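Deux bras sur une table de cuisine
Visite à l'atelier partagé Karkance
27/10/2020

Je voulais parler du câble. Ça faisait trois messages que j'échangeais avec le constructeur d'Atine, et dans les trois il me parlait du câble, jamais des bras ni du programme. Alors quand j'arrive chez Karkance, le manteau encore sur le dos, c'est ma première question.

« Ah mais le câble, c'est tout le projet ! » Il rigole, il me tend un café et il m'emmène au fond. « Un bras, tu le montes en un week-end si tu as les bonnes clés. Après tu le fais bouger, il tire sur son fil, le connecteur sort à moitié, et là tu as une panne qui revient un coup sur dix. J'ai passé tout le mois d'août là-dessus. »

Atine, donc, c'est une table à deux bras, construite sur son temps libre, le soir, entre les imprimantes et les collègues qui soudent. Le plateau est en bois clair, du bois massif de plan de travail, payé 69 euros dans une fin de série. Le cadre noir qui l'entoure, c'est du profilé aluminium, et il y tient beaucoup, à son profilé. « Tu desserres, tu décales, tu resserres. J'ai déplacé le bras droit de 15 centimètres le mois dernier sans percer un seul trou. En bois, je recommençais tout. »

Il n'a pas toujours été aussi sûr de lui. La première version tenait sur des tréteaux et les deux bras la faisaient danser dès qu'ils accéléraient (il me mime ça avec les coudes, le café a failli y passer). Depuis que tout est repris sur le cadre, les pinces peuvent travailler très près l'une de l'autre au milieu du plateau. C'est ce qu'il cherchait depuis le début. 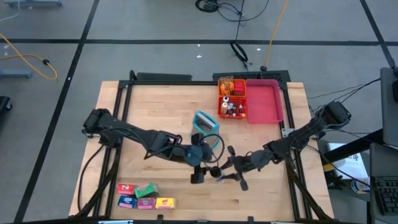
« Des objets qui m'embêtent »

Je lui demande comment on choisit ce qu'on met sur une table pareille. Je m'attendais à des cubes de couleur, allez savoir pourquoi. Il me regarde comme si j'avais dit une bêtise.

« Les cubes, ça marche toujours. Moi je veux des objets qui m'embêtent. » Il fait donc ses courses au rayon cuisine et au rayon petit déjeuner. Des boîtes en carton, parce que ça s'écrase si on serre trop. Des petits flacons tassés dans un bac, pour obliger la pince à se faufiler. Et une râpe à quatre faces, sa grande fierté. « C'est haut, c'est plus étroit en haut qu'en bas, et c'est plein de trous. Et puis ça brille, alors les caméras détestent ! »

Le premier exercice paraît tout bête : prendre une boîte, la poser dans le bac rouge, recommencer. Il l'a lancé 200 fois avant de toucher à quoi que ce soit d'autre. « Tu t'ennuies, tu bois trop de café, mais tu vois les défauts. Au bout d'un moment tu sais au bruit si ça va rater. »

Et les pinces, elles sortent d'où ? Il les a dessinées sous Plidel, un petit logiciel de dessin qu'il défend bec et ongles, puis refaites, puis refaites encore. Les doigts se changent en deux vis. Il en garde tout un tiroir, des longs, des courts, des ratés dont il n'arrive pas à se séparer.

« La pince de gauche est plus facile à régler que celle de droite, je ne sais toujours pas pourquoi. Même pièces, même serrage – enfin, je crois. Je démonterai cet hiver. »

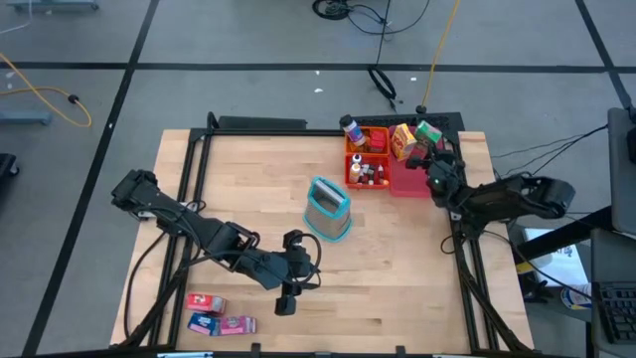 Solenn Tréguidel

On reprend après une pause, parce qu'un voisin d'établi avait besoin de la clé Allen de 4 et que dans cet atelier une clé Allen de 4 déclenche une négociation. J'en profite pour poser la question qui fâche, l'argent. Il lève les yeux au plafond. Les moteurs, il les a pris d'occasion. Les cartes de commande viennent de Doãn, une boutique en ligne qui livre lentement et répond vite. Le reste, c'est de la visserie, des colliers, et des mètres et des mètres de gaine.

« Si je devais conseiller quelqu'un qui commence ? Un seul bras. Vraiment. Avec deux, tu passes ton temps à les empêcher de se cogner. » Pourquoi deux, alors ? « Parce que la râpe, tu la tiens d'une main et tu travailles de l'autre. J'ai essayé avec un seul bras, elle se promenait sur toute la table. »

Râper pour de bon, avec un vrai morceau de fromage, c'est le but avoué. Il a une liste d'étapes scotchée dans son carnet et il n'en est qu'à l'approche : venir près de la râpe par le haut, sans la toucher, et repartir. Moi j'aurais commencé par le fromage, mais je ne suis pas roboticienne.
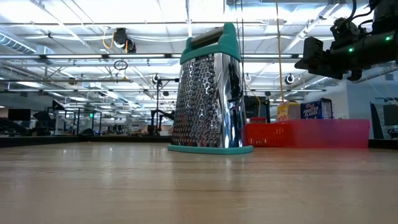
Sa voisine d'établi, elle, trouve qu'il va trop prudemment et qu'à ce rythme le fromage sera périmé avant la première râpure. Elle dit qu'il faudrait d'abord bloquer la base sur le plateau avec un serre-joint, apprendre le geste, et enlever le serre-joint plus tard.

« On en a déjà parlé », répond-il sans se retourner. Ils en ont manifestement beaucoup parlé ! Lui veut que le bras gauche apprenne à tenir tout seul, dès le départ, quitte à perdre des semaines. Elle hausse les épaules et retourne à ses soudures.

Avant de partir, je repose ma question du câble. Il me montre sa dernière idée, une boucle laissée bien large au poignet pour que la pince tourne sans rien tirer. C'est moche, il le reconnaît, et ça s'accroche parfois. Il a commandé une autre gaine, plus souple, et il attend le colis.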